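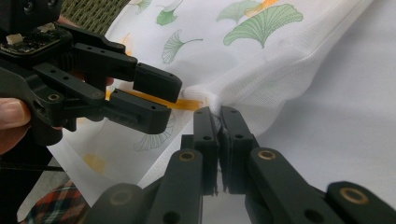

Student team from Plilwood opens its cloth folding project to the public

PLILWOOD, Wed 23 July. The robotics club of the Plilwood Technical School has finished the first part of its Traltari project, in which students teach a machine to handle cloth. The club will show the work at the Kourkoulas Hall next week, and from the same day it will share its recordings and its part drawings with other school clubs free of charge.

The Traltari project started in March with a team of 13 students. The team wanted a task that every family knows from home and that is still difficult for a robot. After several meetings the students chose cloth. A box or a bottle keeps its form when a gripper takes it. A sheet changes its form with every touch, and a fold in one corner can pull the fabric on the opposite side.

For this reason the students did not begin with a robot arm. They began with grippers that a person holds in the hand. The student takes one gripper in each hand and does the task in the same way as the robot should do it later, with only two fingers on each side. In the picture, both grippers are at work on a white fabric with a print of green ginkgo leaves. One of them holds the fabric between its upright fingers, just below a gathered fold.

The club chose printed fabrics for a large part of the practice. On a plain white sheet it is hard to say, when watching a recording later, which part of the cloth has moved. With leaves on the fabric the students can follow one leaf from the start of the task to the end. They also practice with plain towels, pillowcases and shirts, so that the program does not learn to depend on the print.

Until now the club has collected 1190 recordings. Each recording shows one short task, for example to bring two edges together, to open a bunched cloth or to lift a corner from the floor. Recordings in which the cloth slipped are also kept and marked as such. The students consider them useful, as they show at which moment the hold was lost.

The work is divided into 2 groups. The first group builds and repairs the grippers. Its members draw the parts, assemble the fingers and the linkages, and check the screws before every session. The finger pads gave them the most trouble in spring. The first pads were too smooth for thin fabric, and the second version was so rough that it pulled threads out of a curtain. The version used at present is the fifth one.

The second group makes the recordings and prepares them for training. Its members write down the type of fabric, the starting position and the result of each attempt. They have also written a short guide for new members, which explains how to hold the grippers, how fast to move and when to stop a recording. The guide is four pages long and will be included in the shared material.

"In the first weeks we moved much too fast," the students write in the project report. "With our own fingers we feel the cloth and we correct without thinking. With the grippers we had to look for the edge and close slowly. Some of us needed a whole afternoon for one good fold."

The electronic parts for the project were provided by Bollix, a local supplier, which also gave the club the use of a workbench on Saturday mornings. The school pays for the other materials. Most of the fabrics were brought from home by the students and their families.

In the second part of the project the club will train a program with the recordings and test it on a robot with two arms. The students expect that simple tasks with a small cloth will be possible first. A complete bed sheet is planned as the last test of the school year. The club does not promise a date for it, as the arms must first be mounted and adjusted.

The presentation at the Kourkoulas Hall begins at 2 in the afternoon and is open to everybody. Visitors can take the grippers in their hands and try to fold a cloth by themselves. Children are welcome if an adult comes with them. Entrance is free and it is not necessary to register.

School clubs that wish to receive the recordings and the drawings can ask for them at the presentation or write to the school office with the subject "Traltari". The club asks other teams to send back their own recordings, if they make any, together with a note on the fabric that was used. Students of the Plilwood Technical School who want to join the club in the next school year can put their names on the list at the information desk of the hall. Experience with robots is not required.

About the club

The robotics club of the Plilwood Technical School is open to students of all grades. It meets after classes in the school workshop. Traltari is its first project with soft materials; earlier projects included a sorting machine for screws and a small vehicle for carrying books.

Press contact: Plilwood Technical School, school office, subject "Traltari"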